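Clutley folding camp table, four months of using it indoors

I bought the Clutley for camping and it has been to a campsite once. The rest of the time it's lived in our front room, because the apartment came with no table and I kept eating off my knees (my light gray sweatpants can tell you how that went!).

I sit facing the balcony door most evenings, with the laundry hanging out there on the rail and my puffy jacket slung up where I can grab it.
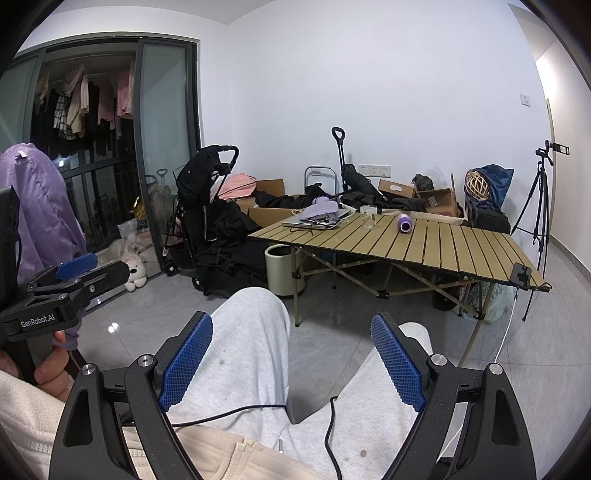
Setup takes me 37 seconds, and yes, I timed it. You open the crossed metal legs, roll the slatted top out and click it down at the corners. My friend Yu-ting Fung has the Tredstead, which cost her 80 dollars more, and I like mine better. Hers wobbles when you type.

The top holds a lot more than I expected. Laptop, phone, a glass, a roll of paper along the back, and the trash can still tucks in underneath. 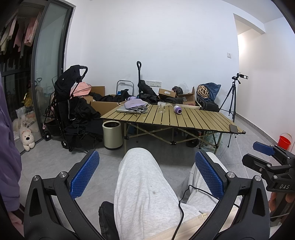 My one gripe is the gaps between the slats. Crumbs go straight in, and a pen will find one every time. Wipe it down right after dinner or you'll be digging at it with a toothpick. I'd also like it a couple of inches taller for desk work.

Still, I'd buy it again, and I'm giving it 4 out of 5.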